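Sterkau bench notebook, 2018-09-15
Tray cell, simulation runs before the Drolta line gets touched

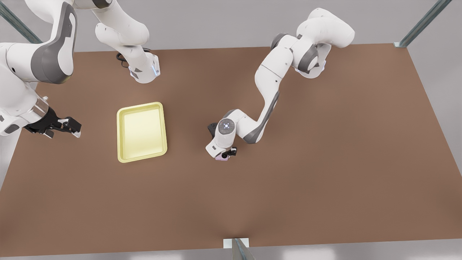 Run 607. Left gripper down over the purple piece, tray still empty.

OK, so I spent the whole morning in the sim again and I'm happier than I was in January (low bar!). Same task as always, purple piece into the yellow tray, and I want it boring before we let the real cell anywhere near Drolta.

Things I keep forgetting, so they go in here: left and right are the robot's, so the LEFT arm is the one on the right of the screen. I wrote two bug reports the wrong way round last week and poor Ans spent an hour on the wrong wrist. Sorry Ans.

The piece sits well away from the tray, so there's a long carry with the left arm while the right one hangs over the table with its fingers open. I'd like the right arm parked further back. Fikre (our planner) doesn't mind it there, but the packers will. They're used to reaching straight across that table and an arm hovering over it would put me off too.

Talked to Ans Van der Linden at lunch about what the shift looks like after the switch. Right now 4 people fill trays by hand. The plan says 2 stay at the cell, loading parts and checking full trays, and the others go over to Folitach to do the mixed orders, which the arms are hopeless at. Ans likes the checking job less than I thought she would. She says filling trays you can chat, and watching a machine fill trays you can't, you just stare. Fair point, and I had no answer. She wants people swapping between the two jobs every couple of hours and I'm going to push for it.

She also asked who gets called when it stops at night. Wrote "maintenance" in the plan months ago, never asked maintenance. Oops.

Target is up to 175 trays a shift. I'd take fewer if the stops are short ones that the packers can clear themselves without ringing me.

To do:
- park pose for the right arm, further from the tray
- turn the tray a bit more in the next batch, people never put them down straight
- ask maintenance (properly this time)
- get Ans in front of the sim for an afternoon, she'll spot things I don't

Leaving the batch going overnight, please don't reboot my machine.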